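Notes, 2022-11-27

Second weekend on the question of whether a machine can do any of my house or shop chores yet. I have limited it to chores I already do with one hand, on the theory that a parallel gripper is one hand with most of the fingers missing. 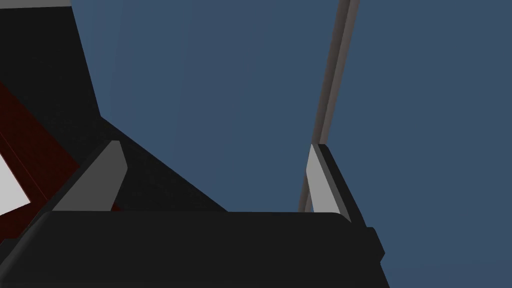

The rule I set last time was that a chore counts as done only if I would not go back and redo it. Under that rule the list is short. Floor vacuuming counts, with the chairs up. Dishwashing has counted for decades if you accept that the machine does the washing and I do the loading, and the loading is the part I dislike. Everything else is partial.

Spent the morning in simulation. The contact model is still the weak part. A rigid box between two rigid fingers holds at almost any friction value I give it, and the same box on the bench would creep. I ran 400 grasps with the friction set high and then 400 with it set where I think it belongs. The first batch looked excellent and told me nothing. The second came in at 70 percent, and most of the failures were approach angle, with one finger arriving before the other and pushing the part away. I do the same thing with a jar lid in the dark, but I notice and correct. The controller finishes its motion and reports success.

Must add a check on finger gap after closing. If the gap is zero there is nothing in the hand. Should have been in from the start.

Read the Trivus note on towel folding again. They get a fold in a little under two minutes on a towel that starts flat. A towel out of my dryer does not start flat. Finding a corner is the chore, and the fold afterward takes me a few seconds. The Pluleo people at least start from a heap, and their times are far worse, which I take as a sign they are measuring the right thing.

Shop side is better. Moving blanks from a tray to the drill fixture is a fair job for an arm today: same part, same tray, same height. Chareonsuk quoted for a small cell and the price was not crazy, but the quote assumes a batch of 700 and my usual batch is 24. At 24 I would spend longer teaching it than drilling. Sweeping the chips out of the fixture between parts was listed as "operator task," so I would be standing there anyway.

Wiltel still has not answered about the force sensor. Wrote again.

Afternoon: emptied the actual dishwasher with a stopwatch running. Around six minutes, including wiping the cups that hold water in the base. Tried to write down each decision as I went and gave up at the cutlery. Wet glass, nested bowls, a lid that belongs to something in another cupboard. I would not give any of it to the current gripper.

To do: gap check, rerun the second batch with the approach slowed by half, try softer pads in the model. Order drill bits.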